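Hillamik Surface Enclosure for Small Sub-Boards, 2 Row
Sold by Gultden Electrical Supply
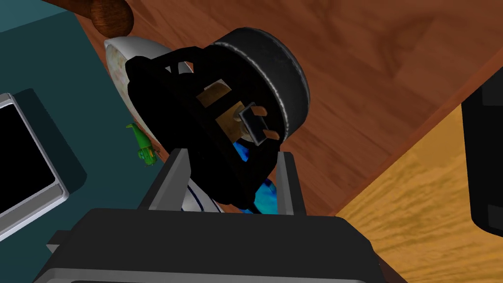
The Hillamik is an enclosure for the person who adds a small board in a garage, a granny flat or a farm shed and wants enough room inside to work properly. We stock it in grey only. It comes with the DIN rails fitted, and the neutral and earth bars are already on their insulated supports at opposite sides of the box.

Many customers ask us if the neutral bar and the earth bar are joined in the factory. They are not. A link is supplied in the small bag with the screws, and your electrician will decide if it must be used. This depends on how the outbuilding is supplied and on the wiring rules for your installation, so we don't give advice about it by telephone.

What is in the box
Enclosure with hinged door, 2 rows
Neutral bar and earth bar
Link, in the bag with the screws
Blanking strip, which you cut to length
Sheet of circuit labels
Drilling template, printed on the inside of the carton

Please do not throw away the carton before the box is on the wall! We receive a message about the template nearly every month.

Choosing the colour of the door
The Hova door is solid, and the Hoxha door is smoked so the switches can be seen without opening it. Both doors fit the same body and the hinge can go on the left or the right. If you order the body without a door, the price is lower, but the board must not be put in service without a door or its cover.

Cable entry
The knockouts are at the top, bottom and back. There are 3 large ones at the bottom for the conduit. They are a bit stiff in cold weather, therefore support the wall of the box from inside with a piece of timber and hit the knockout near its edge. Glands are not included.

Main switch
No main switch is included. The first positions on the upper row are left free for it, and the busbar comb can be cut to suit. Breakers from other makers usually clip to the rail without trouble, but the comb may not line up with them, so check this before you cut.

Delivery and returns
Orders received before 2 pm leave our warehouse the same afternoon. You may return an unused box within 31 days, with the bag of screws still closed. Boxes with opened knockouts cannot be returned.

For trade accounts and larger quantities, please write to Maricica Munteanu at the sales counter and include your licence number in the first message.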